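**Fruit bowl at Bestden library survives another month**

The free fruit bowl on the front counter of the Bestden library has been granted a stay of execution, after a meeting that ran well past the time set aside for it and at one point touched on the philosophy of the banana.

The bowl, a plain white one, first turned up in autumn beside the returns slot. The idea was simple. Anyone with a tree that was getting out of hand could drop off the surplus, and anyone who was peckish could help themselves. By the end of the first week it held lemons and very little else, Bestden being a town where every second backyard has a lemon tree and no backyard has a use for it.

Matters improved once the Groen orchard out on the Platari road began sending in a box of apples and oranges. Library manager Rory Rutherford says 400 pieces of fruit went over the counter in the month that followed, a figure he arrived at by counting the boxes and doing the sum on the back of an overdue notice.

"It's the most popular thing we lend," he said. "The return rate is shocking."

Not everybody has been charmed. A letter tabled at the meeting complained of sticky fingerprints in the large-print westerns and of a core found in the atlas stand. A second letter, in different handwriting but with a very similar turn of phrase, asked whether the library was now a greengrocer and, if so, whether it would be stocking parsley.

There was also the question of people picking the fruit over. Regulars have firm views on this. One school holds that you take the piece on top and are grateful. The other feels that a person is entitled to turn an apple upside down and have a good look at its bottom before committing, and may put it back if they don't care for what they see. 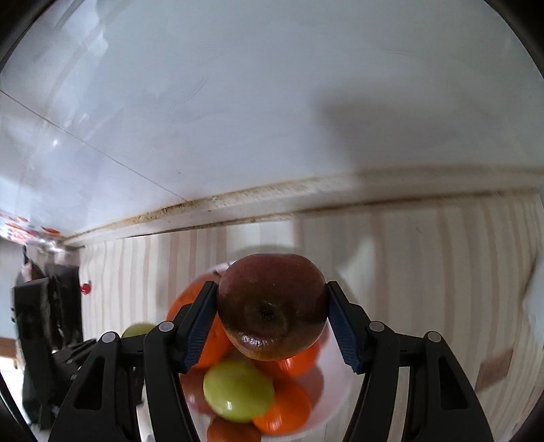
## The new rules

After some discussion the bowl stays, under conditions. A card will go up on the counter asking patrons to take one piece at a time, to eat it outside or at the tables near the door, and to put the core in the green bin. Children doing homework may have two. An early draft of the card said "please select fruit with your eyes", but this was struck out after a show of hands, and the pickers-over have been left in peace.

Bananas are off the list for the time being. They were judged to go from green to unpleasant over a long weekend, and the smell of the last bunch is still remembered fondly by the people who shelve the travel section. Lemons remain welcome but will have their own bucket on the verandah, where they can pile up in privacy.

The Wandel hardware shop has offered a second bowl for the children's corner. Mr Rutherford has accepted, on the understanding that it isn't glass and doesn't arrive full of lemons.

The arrangement will be looked at again in January, when the stone fruit comes on and the carpet near the picture books will face its first real test. Mandarins, apples and oranges can be left at the counter between 3 and 5 in the afternoon. Donors are asked to keep back anything with a hole in it, and to tell staff if there is a spider.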